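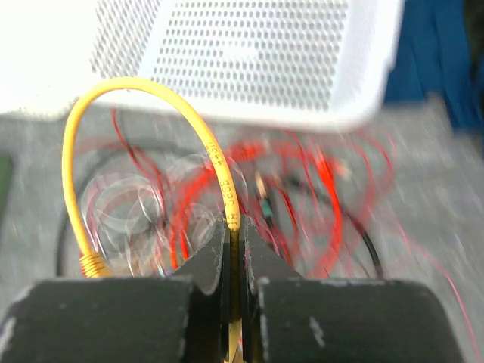
Projects > Household > Stellstead Basket Log > README
Overview Files Columns Issues Contact
January 29, 2022, by Gobnait Kavanagh

Stellstead Basket Log

A table of what went into the washing baskets at Stellstead, a share house with a large hallway and strong opinions, and where each thing ended up. It has 2,601 rows. One row is one item leaving one basket. If you wanted a dataset about something glamorous, the breadcrumb will take you back up.

The log began as an argument over whose tea towels were whose and was meant to run for a fortnight. It got out of hand in September, when Selorm Mahama added a column for fabric and I, out of spite, added one for creases.

What's in the folder

basket_log.csv is the main table.
baskets.csv has one line per basket, including the ones that have since cracked.
notes.txt is my running commentary. Read it after the other files or it will put you off.

The baskets

The standard Stellstead basket is white plastic, with small oval holes in staggered rows up the sides and a thick smooth rim. It is coded WH in the table. Staggered holes matter more than you'd think, as bra hooks catch in them and the item is then logged as still in the basket long after everyone has gone to bed.

Other codes are PK (the Pikell collapsible, which collapses) and DM (a wicker hamper from Demirtaş, the homewares shop near the station, now shedding). A basket tipped on its side over carpet counts as emptied, even if something is still hanging off a hook. We argued about this for most of a dinner and I won.

Columns

item_id: a number. Gaps are rows that were merged when two socks were found to be one pair.
basket: WH, PK or DM.
item: free text, lower case. "top" and "shirt" are both used. Selorm says top, I say shirt, and neither of us is going back to fix it.
colour: one plain word, with "deep" or "pale" in front if needed. See below on blue.
fabric: Selorm's column. Blank means he didn't want to touch it.
creases: 0 for flat, 1 for some, 2 for slept in.
landed: where the item went next. Allowed values are drawer, line, chair, floor and back_in.
logged_by: gk or sm.

How it was filled in

Whoever emptied the basket filled in the rows, usually standing up and usually with a pen, on sheets taped inside the laundry cupboard. I typed the sheets up in batches. Ganer, the spreadsheet add-on we use for tidying text, was run over the item column once to strip double spaces. It also turned every "jumper" into "jumpers", so singular jumpers are under-represented in this dataset and over-represented on the back of my chair.

Known problems

Blue. Deep blue, navy and black were logged under the hallway light by people who wanted their tea. I rechecked 32 of the rows against the clothes themselves in daylight and changed more of them than I'd like. If your work depends on telling navy from black, please use someone else's washing.

Socks. There are 746 sock rows. A sock is logged singly unless it left the basket already balled up with a partner. Don't use these rows to estimate feet.

Chair. "chair" was supposed to be temporary. Items that landed there have no later row telling you they moved on. In several cases this is accurate.

Floor. Dropped items and items put down on the carpet deliberately share a code. Selorm wanted them split and made a good case, but by then I'd typed most of it.

Missing weeks. Nothing was logged while the machine was waiting on a new pump. We did a lot of wearing things twice.

Sensible uses

People have asked for it to practise grouping, joining and cleaning messy text, and it's good for that. The two CSV files join on basket. The item column has enough spelling trouble to fill an afternoon (try "pyjamas").

It isn't a sample of anything beyond one house. It can't tell you how Australians do their laundry, although my mother has read it and believes it tells her how I do mine.

Changes since the first version

Removed the column for whose fault it was.
Merged "flannel" and "face washer" under face washer.
Doona covers now count as one item regardless of what is found inside them. The contents get their own rows.
Corrected the date format in notes.txt.

Contact

Corrections go to me, on paper, inside the laundry cupboard door, or through the Issues page if you live elsewhere. Questions about fabric go to Selorm. If you've got a grey fitted sheet with one corner gone, it's row 1 and we'd like it back.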